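Black-and-white decoration

Black-and-white decoration is the practice of finishing objects, furniture and rooms in black and white only, or in black and white with a small amount of gray. It covers painted pottery, woodwork, textiles, lettering and whole interiors. The label is loose. Writers on design have used it for a checkerboard floor, a white plate with a black rim and an all-white room with a single black lamp, and it is doubtful that these things have much in common beyond what they leave out.

The subject has attracted a large number of claims, many of them passed from one decorating manual to the next without a source. Among these are the claims that the combination is "timeless," that it calms people, that it makes small rooms look bigger and that it hides poor workmanship. Only the third has been tested to any extent, and the results are mixed.

Materials

The whites used in decoration vary more than their names suggest. Lime, chalk, tin glaze, zinc white and titanium white differ in warmth, in how well they cover and in how they age. Oil-bound whites tend to yellow, especially in the dark. Most older black decoration was done with carbon blacks made from soot, charred bone or charred vine. A carbon black thinned with water or oil often shows a brown or blue cast, which is one reason old "pure" black-and-white work seldom looks pure when set beside a modern print.

Makers' color names are of little use in comparing finishes. The Liltico catalog lists 18 whites, and at least two of them, "Bone" and "Old Bone," could not be told apart in daylight by the paint historian Yiran Xie, who painted both on the same board.

Hand-painted work

Black laid on white by hand leaves a record of the brush. A loaded brush gives a solid edge. As the paint runs out the stroke breaks up into streaks, and the white underneath shows through. Outlines drawn this way are rarely even, being thin where the brush moved fast and heavier where it slowed or went over the same place again.

Dealers and writers have read a good deal into such marks. Streaky outlines have been called expressive, rustic, spontaneous and, in sale catalogs, "masterly." The evidence is usually thin. A dry stroke may be a choice, but it may also come from a worn brush, cheap paint, a slick surface or a person in a hurry. Without notes from the maker, or several pieces by the same hand, there is no sound way to tell.
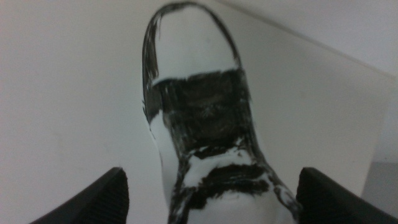 The Roddale ware dispute

A much-repeated case concerns Roddale ware, a white domestic pottery with rough black borders sold in the Horkover district. Early guides to the ware said that the borders were painted by farm families in winter, each with its own family pattern. The pottery firm of Lynch, which fired most of the pieces, encouraged the story and printed it on its labels.

Xie went through the firm's surviving order books and found no mention of family patterns. Painters were paid by the tray, with a lower rate for borders done in one pass. Xie concluded that the broken line admired by collectors was mainly a product of the pay scale. Defenders of the older account reply that the order books are incomplete, which is true, and that local memory should count for something. They have yet to produce a piece that can be tied to a named family. One border pattern said to belong to a single farm appears on ware from both of the Lynch kilns.

Prices have not followed the argument. A Roddale pitcher with a "family" border sold for $2,000 at a regional auction, while a plain one from the same firing brought $800.

Interiors

White walls with white furnishings are often presented as the far end of black-and-white decoration, with black reduced to door handles, picture frames or nothing at all. Promoters of the style say that it makes a room look larger. There is a reasonable basis for this: where a surface and the wall behind it are close in tone, the line between them is harder to see, and the eye has less to judge distance by. That is a claim about edges, though, and it is weaker than the one made in most manuals. A crowded white room still looks crowded.

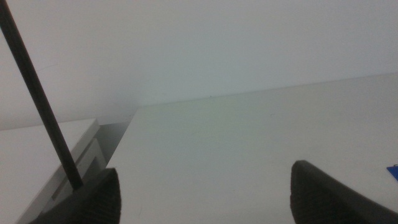
White tabletop against a white wall. The join between them shows mainly as a slight change in shading.

White rooms are also seldom white to look at. Light from windows, lamps, trees and neighboring buildings tints every pale surface, and a gray, green or pink cast is common even where a single paint has been used throughout. Photographs in magazines are normally corrected to remove it. Readers who try to match such a photograph with a paint chip are matching the correction.

The upkeep of white interiors is widely played down. Small specks and scuffs that would be lost on wood grain or patterned cloth stand out on a plain pale surface. Manuals that recommend "wipe-clean" matte paint tend to leave out that repeated wiping can polish it, leaving shiny patches.

Claimed effects on mood

Statements that black-and-white rooms are restful, or that they are cold and tiring, appear in equal confidence across the popular literature. Most rest on surveys in which people were shown small pictures of rooms and asked to choose a word. Such surveys measure what people expect to feel. They say little about living in a room for a year, and nothing about whether the color was at fault — noise, heat and bad lighting were not controlled for in most of them.

See also

Grisaille
Limewash
Monochrome
Slipware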